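Sound Archive and Performance Research Workshop, Clomside
Notebook, listening room
March, entry 12

Work resumed at nine in the morning on the Dalcombe discs. The purpose of the current stage is to establish a reliable playing speed for the string quartet sides before any comparison of tempo is attempted. Colleagues who have used the provisional transfers should set them aside until the corrected files have been placed on the shared drive.

The group consists of six sides. The labels are handwritten and give the work and the movement, but no date and no speed. The catalog slip from Grultdale gives 78 throughout, evidently as a general entry for the whole box. Side 1 at that speed sounds close to a half step above modern pitch. Side 2, which continues the same movement without a break in the music, begins noticeably lower than side 1 ends. One of two things has happened: the recording lathe was not holding its speed, or the two sides were cut on different occasions with the machine set differently. The second explanation is hard to reconcile with the room sound, which is the same on both.

Method used today. The cello's open C string is heard plainly at four points on side 1 and three on side 2. Each was measured three times and the middle reading kept. The open string is preferred to stopped notes, where vibrato and the player's own adjustment of pitch make the reading uncertain. It must be remembered that the open string gives the tuning of that cello on that day and says nothing about the standard to which the ensemble tuned. It serves to relate one part of the disc to another. For absolute pitch we still depend on outside evidence.

The readings on side 1 fall steadily from the outer groove toward the center. The drop is small and regular. Side 2 shows the same slope starting from a lower point. A correction curve has been drawn for each and applied to a copy. The join between the two sides is now acceptable to the ear, though a listener who knows the passage will still hear a slight settling in the viola just after it.

A mains hum is present under the quiet opening of side 3. If the hum belongs to the original recording and not to a later playback, it offers a far better reference than the cello. The difficulty is that our own chain also produces a trace of hum at that level. The preamplifier should be run from the isolated supply and the side transferred again with the cartridge raised, then lowered, so that the two conditions can be compared. This has not been done.

Side 4 was left alone. There is a crack from the edge reaching into the first minute of music, and the stylus should not be put to it until the repair question has been answered.

Concerning tempo. The earlier workshop paper on this box stated that the players take the slow movement faster than any printed marking would suggest. That statement rested on the uncorrected transfer. With the correction in place the movement is slower by a margin that can be heard, and the case for an unusual tempo is weaker than was claimed. It is not gone. Bars 1 to 9 remain brisk, and the held chord that follows is released early by all four players together, which seems to be a decision and not an accident of the side running out, as there is clear groove remaining. The phrase is repeated later at a broader pace. Anyone writing on this movement should treat the two statements separately and avoid giving one average figure for the whole.

A note on the portamento. The first violin slides audibly into the high note each time the main theme returns, but the slide is lighter on the last return. The second violin does not copy it in the answering phrase. On the provisional transfer the difference was hidden by surface noise. The present file was made with a larger stylus which rides higher in the groove wall, and the noise is much reduced. The first stylus should be retained for side 6, where the wear lies in a different place.

The parts. The Tagle collection holds a set of printed parts with pencil markings which may have belonged to this ensemble. Bowings in the first violin part agree with what is heard at the opening of the slow movement. They disagree in the middle section, where the part has a long slur and the player plainly changes bow twice. Fingerings are of more use. A third finger is written above the high note, with a line leading up to it from the note before, and this is consistent with the slide. Agreement on one point is not enough to assign the parts to these players, and the catalog entry should continue to read "possibly associated."

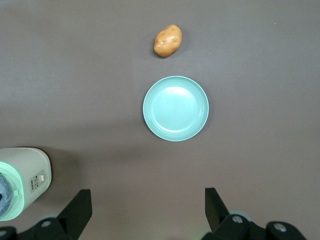 The listening test for the corrected sides will use the same short passages as before, presented in pairs and in mixed order, with the listener asked only which of the two is higher in pitch. The instruction sheet needs to be rewritten, for several listeners last time answered on loudness. A plain comparison from outside music should be given first, so that the word "higher" is understood as a matter of pitch alone. A similar caution applies to the word "natural," which appeared in the free comments on the old sheet. The potato on the gray-brown tabletop has the right shape, the right sort of color and even its eyes, and yet the skin is smooth and a little glossy, like a plastic one. An overcleaned transfer is much the same: every feature is in its place and the surface is wrong. Listeners noticed this in the filtered version of side 2 and had no agreed term for it. "Smooth" will be offered as a choice on the new sheet, separate from "clear," and the two should not be combined when the answers are tallied.

File handling. The unprocessed transfer of side 1 is stored under accession 1,593, with the correction curve beside it as a separate text file. No copy with noise reduction is to be stored under the same number. The old provisional files remain in place for the present but have been marked as superseded.

Outstanding:
Hum comparison on side 3, isolated supply.
Reply from Grultdale on the cracked disc.
Second reading of the C string on side 2, last point only, as the three measurements were farther apart than elsewhere.
Instruction sheet, new wording.
Tagle parts, cello, to be checked for any pitch or tuning remark on the inside cover.

Turntable covered and stylus returned to its case at 6 p.m. Side 5 is cleaned and drying in the rack and may be played tomorrow.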